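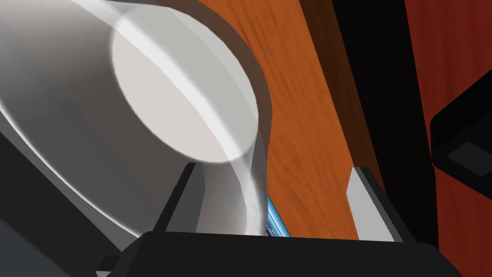 글 | Zelline 소프트웨어팀 드림
배포: Zelline 홍보 담당 / 즉시 보도 가능

Zelline, 투명 물체 파지 계획 소프트웨어 'Girnov' 새 버전 공개
"비치는 물건도 이제 좀 편하게 집어 봅시다"

안녕하세요, Zelline 소프트웨어팀입니다! 보도자료는 원래 딱딱하게 써야 한다고들 하는데, 이번 건은 저희가 직접 만든 거라 그냥 제 말투로 쓰겠습니다. (홍보팀에서 허락해 줬어요.)

오늘 저희는 파지 계획 소프트웨어 Girnov의 새 버전을 공개합니다. 한 줄로 줄이면, 속이 비치는 용기나 겹쳐 놓인 그릇처럼 깊이 센서가 유난히 힘들어하는 물건 앞에서 그리퍼를 어디에 어떻게 넣을지 계산해 주는 도구예요. 인식 모듈, 경로 계획기, 시뮬레이터 연동 도구가 한 묶음으로 들어 있고, 지난 버전에서 따로 설치해야 했던 설정 편집기도 이번엔 안으로 들어왔습니다.

맨 위 렌더링은 시뮬레이션에서 손목 시점으로 본 장면이에요. 반투명한 회색 원통이 손가락 앞을 크게 가로막고 있고, 그 너머로 나뭇결 상판 색이 은근히 비치죠. 저는 이런 화면을 보면 머리부터 아픕니다. 원통 벽에 밝은 띠가 하나 지나가고, 둥근 끝면은 거의 하얗고, 아래쪽은 뿌옇게 뒤 물체와 겹쳐 보이거든요. 사람 눈에는 그냥 통 하나인데, 픽셀만 놓고 보면 어디까지가 통이고 어디부터가 뒤쪽인지 꽤 애매합니다.

그래서 저희가 제일 공을 들인 게 '경계 보류' 기능이에요. 예전 Girnov는 윤곽을 무조건 하나로 정하고 바로 경로를 짰습니다. 새 버전은 확신이 낮은 구간을 따로 표시해 두고, 그 구간을 피해 가는 접근 경로부터 먼저 찾아요. 한 물체에 접근 후보를 최대 21개까지 만들어 비교하고, 마땅한 게 없으면 손목을 조금 틀어 다시 본 다음 계산을 이어 갑니다. 다시 보는 횟수는 기본값이 두 번인데, 설정 파일에서 바꿀 수 있어요. 저는 개인적으로 두 번이 딱 좋더라고요!

가려진 작은 물건도 이번에 손을 많이 봤습니다. 렌더링을 보시면 두 손가락 사이로 파란 물건이 살짝 보이는데, 얇고 납작해 보이는 데다 용기와 그리퍼 몸통에 일부가 가려져 있죠. 이런 물건은 목표가 아니더라도 손가락이 내려가는 길에 있으면 곤란해요. 새 계획기는 일부만 보이는 물체를 '없는 셈' 치지 않고, 보이는 가장자리 둘레에 여유 공간을 잡아 충돌 검사에 넣습니다. 여유 폭은 작업마다 다르게 줄 수 있고요.

도구 쪽 이야기도 조금만 할게요. (여기부터는 개발자분들이 좋아하실 부분!) 함께 배포하는 시뮬레이터 연동 도구 Longo에는 반투명 재질 프리셋이 아홉 가지 들어갑니다. 벽 두께와 흐림 정도, 반사 세기를 슬라이더로 바꾸면서 인식 결과가 어떻게 흔들리는지 바로 옆 창에서 볼 수 있어요. 실패한 장면은 버튼 한 번으로 저장되고, 다음 빌드 때 회귀 테스트에 자동으로 붙습니다. 저희 팀은 이 버튼을 하루 종일 누르고 살아요.

시험 사용은 주방용품 물류를 하는 Wutden에서 맡아 주셨습니다. 8주 동안 쓰시면서 의견을 정말 아낌없이 보내 주셨는데요, 그중 제일 많이 들은 말이 "왜 이 경로를 골랐는지 보여 달라"였어요. 그래서 후보별 점수와 탈락 사유를 한글로 풀어 주는 화면을 새로 만들었습니다. '왼쪽 손가락 여유 부족', '경계 불확실'처럼 짧게 나오고, 누르면 해당 구간이 3차원 화면에 색으로 표시돼요. 로그 파일을 뒤지던 시절로는 저도 못 돌아갈 것 같습니다.

아직 부족한 것도 적어 둘게요. 투명한 용기 안에 또 투명한 용기가 들어 있는 경우에는 계산이 눈에 띄게 느려집니다. 거울처럼 반사가 강한 금속 그릇은 이번 버전의 지원 대상이 아니고요. 두 가지 모두 다음 작업 목록 맨 위에 올라가 있습니다.

기존 Girnov 사용자분들은 관리 화면에서 바로 업데이트하실 수 있고, 예전 설정 파일도 그대로 읽힙니다. 다만 충돌 여유 값을 직접 고쳐 쓰시던 분들은 항목 이름이 바뀌었으니 업데이트 전에 변경 내역을 한번 훑어봐 주세요. Longo는 Girnov 라이선스가 있으면 추가 비용 없이 쓰실 수 있고, 학교와 연구실용 평가판은 9월에 열립니다.

온라인 시연도 준비했어요! 오후 2시에 시작하고, 미리 보내 주신 장면 파일 중에서 골라 그 자리에서 돌려 볼 예정입니다. 까다로운 장면일수록 환영이에요. 신청 방법과 접속 주소는 Zelline 홈페이지 소식란에 올려 두었습니다.

Zelline 소개
Zelline은 로봇 조작용 인식 및 계획 소프트웨어를 만드는 회사입니다. 주요 제품으로 파지 계획 소프트웨어 Girnov와 시뮬레이터 연동 도구 Longo가 있습니다.

보도 관련 문의: Zelline 홍보 담당 (홈페이지 문의 양식 이용)
기술 문의: Girnov 관리 화면의 '개발팀에 묻기' 메뉴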